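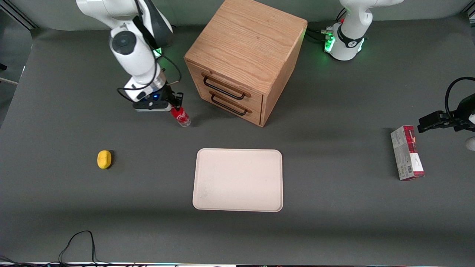

The little oak cabinet, with a small bottle of Coke for scale.

I wanted something to hold the small stuff that collects on my table: fuses, tape, the good scissors, three sets of keys I am afraid to throw out. A friend, Maarja Toom, was clearing her flat in December and offered me this two-drawer cabinet. I said yes before asking how big it was.

It is light oak, more or less a cube, with a dark metal bar handle on each drawer. The grain on the top is the best part. I gave it one coat of Flirnska oil and left it overnight. One coat was enough. The tin holds 300 ml and I have most of it left, so the bread board is next.

The top drawer has pens, tape and scissors. The bottom one has batteries and chargers, which used to live in a biscuit tin. I lined both with brown paper. The bottom drawer sticks a bit in the last 3 cm, and a rub with candle wax has helped. I may do it again when the weather is damp.

I have not decided where it should stand. Against the wall looks tidy but the drawers are awkward to reach from my chair. At an angle on the table is easier — it just takes up more room than I would like.

The cardboard is still to deal with as well. I keep holding on to boxes in case I need to post something, and then I buy a padded envelope. Recycling goes out at 11, so I have until then to make up my mind.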